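The Slow Return of the Winter Pear

January 2021

For most of the past century, the town of Barnard sold its pears in fall and forgot about them by Christmas. The packing shed on the Hendon road closed in late October, the crates were stacked, and whatever was left on the trees went to the pigs. Pears that needed months in a cellar before anyone could eat them had gone out of style.

They are coming back now, in small amounts. Thirteen growers in the valley have put in winter varieties, and the oldest of the new plantings gave its first real crop this past fall.

A winter pear is picked hard. Bite one off the tree and it tastes like raw potato. It has to be kept cold for weeks, sometimes until spring, before it is brought into a warm room to soften. Farm families once planned around this. The cellar was sorted every few days, and the ripe fruit came upstairs in a bowl.

Cold storage and long-distance shipping ended that. By the time the Hendon cannery shut, only one orchard in the valley still had winter pears on any scale, a block of 92 trees at the north end of the Pálfi farm. The farm had kept them mainly for the wood, which smokes well.

Cuttings from those trees are the source of nearly everything planted since. Fikard, a nursery two hours south, grafted the first batch onto quince roots, which keep the trees short and bring them into fruit sooner. It sold 35 trees in the first year and 169 in the most recent one. Most went to people with less than an acre.

The work is not hard, but it is fussy. Pick too early and the fruit shrivels in storage. Pick too late and it goes brown at the core while the skin still looks fine. Growers here test by lifting the pear until it is level with its stem. If it snaps off cleanly, it is ready.

Storage is where most new growers lose fruit. A modern basement with a furnace in it is too warm and too dry. A few people use old refrigerators, and one farm has reopened a root cellar that was full of paint cans for forty years. Apples have to be kept somewhere else – the gas they give off will ripen a crate of pears in days.

Selling them is another problem. Shoppers expect to eat a pear the day they buy it, and a winter pear sold in December may need another week on the counter. The Barnard market now puts a card in each bag with a date on it. Returns have dropped, though some customers still complain in person.

Prices have held up well enough that more planting is expected this spring. Fikard has sold out of two-year-old trees and is taking orders for next fall. 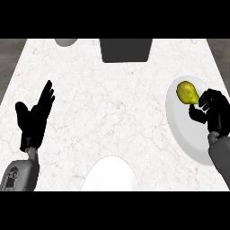
The Pálfi block, meanwhile, is due for a heavy pruning before the buds swell. Several of the trees are hollow and one came down in an October storm, but the rest still bear, and the farm plans to leave them standing as long as they do.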